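Sunday, desk corner, second pass

Picked up from So-ying's note about the small things on the study desk. The plan is still the same one: everything loose either goes in the yellow cardboard box, goes up on the shelf, or leaves the desk. I'm keeping this entry mostly to get the sorting rules down before I forget which ones we settled on.

Rules as they stand:

- Soft toys go in the yellow box. The pink pig has its place there already.
- Medicine boxes go on the lower shelf, in front of the books, labels out.
- Tape, clips and chargers go together in one place. Place not yet decided (see below).
- Cups go to the kitchen, full stop.
- Hair things are So-ying's call.

The shelf itself I'm leaving alone. The white quilted handbag with the pearl handle stays where it is next to the books, and so does the boxed red dictionary. Cheng-en wanted to move the dictionary up a level to free some room, but it gets used, and the lower shelf is the only one with the light bar right over it.
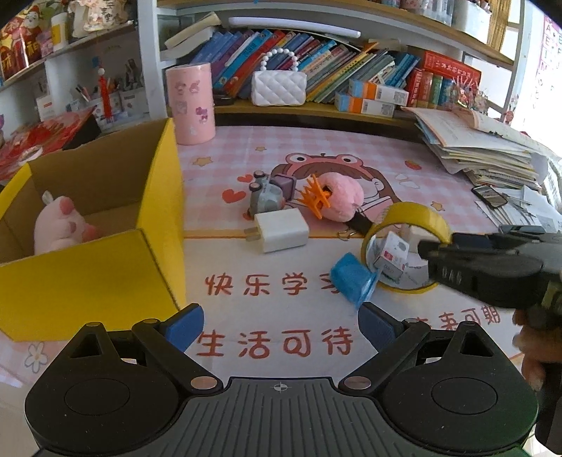
The trouble with the middle of the desk is that it collects things that have no category. A tape roll is easy. A toy car is easy. A claw clip fastened to a fluffy ball on a strap is two things or one thing depending on who is asking, and I lost several minutes to it last time. Decision for now: if it's clipped together, it moves together. So-ying can split it up later if she wants.

Small chargers are the other nuisance. A charger plug left out on its own gets pushed under something and then we buy another one. I priced a divided tray from Veten and a plain one from Sondent. The Sondent is 30 cm long and would fit along the back of the desk without touching the books. The Veten has a lid, which sounds good until you have to lift it with one hand. Leaning toward the Sondent.

Binder clips: keep 3 at the desk, the rest go to the drawer. Cheng-en counted the drawer in July and got to 71, so we are not short.

Note on the pink cloth. It slides if you drag anything heavy across it, so lift the box when moving it — don't pull. It also needs to be lying flat before anything gets sorted, or the small bottles go over. I want to try two strips of the Zondton grip tape under the front corners. If that marks the desk we go back to doing without.

Cables next. The charging cables run across from the power strip on the right, and anything on that side ends up sitting on one. I'd like the phones and the strip treated as one zone, with nothing else allowed in it. The paper stack behind is a separate job. It's tall, the top sheets are loose, and I don't want to start on it until someone has said which notebooks are finished.
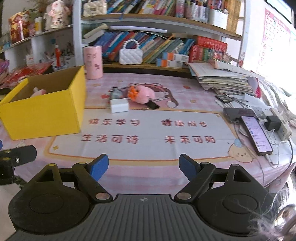

Q (Cheng-en): Do the papers get sorted before or after the cables?

After. The cables have to be out of the way first, otherwise the stack gets set down on top of them and we're lifting it twice. Papers then go in two piles, keep and ask.

Still open:

- Tray: order the Sondent, or measure the back edge again first
- Grip tape under the cloth, front corners only
- Ask So-ying about the clip and the fluffy ball
- Sárközi labels for the box, if there are any left in the drawer
- Gray blanket: fold it and take it off the desk

Stopping at the cables for today. Cheng-en has the desk from four o'clock and needs the right side clear for his own work.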